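Nestomen Slatted Bench Top

A bench top for people who take computers apart, and a lovely one to work at! The top is built from parallel aluminium rails with open gaps between them, so a tower can lie on its side with the panel off and still leave you plenty of places to fix a tray, a lamp or a clamp exactly where your hand wants it.

It comes in white, with rounded rail edges (kind to sleeves, and to knuckles). Small screws do fall through the gaps, we won't pretend otherwise, so the Winik catch tray slides in underneath and pulls out from the front. Order the two together if you can.
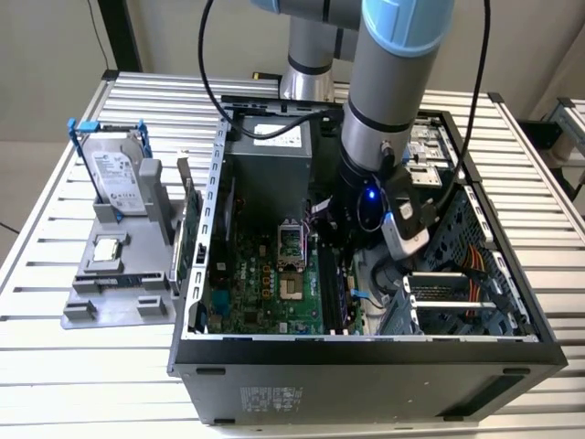
Nestomen | Repair & Refit Department

With the case lying flat you get a clear view of the processor socket, the memory slots and the power leads, and there's room alongside for the parts that belong with it. We're very fond of a 3D-printed tray for this. The grey one by the tower keeps a Seagate hard drive upright in its blue caddy, with a green expansion card next to it and the processor chip in a square recess of its own. No more hunting under the paperwork for a chip the size of a biscuit!

Details

Order number: 3517
Length: 910 mm
Load, evenly spread: 100 kg
Colour: white
In the box: bench top, 2 end brackets, hex key
Fits: Radex and Paulík leg frames (sold separately)

Fitting takes almost no time on a Radex frame. Paulík frames need the longer bolts, so please say which you have when ordering and we'll put the right bag in.

Wipe the rails with a damp cloth and dry them. A soft paintbrush is the best thing we've found for getting dust out of the gaps.

Trays, leg frames and spare brackets: ask for Svatopluk Pešek, who is always happy to talk benches. The next batch of bench tops is due in July.

Page updated May 12, 2026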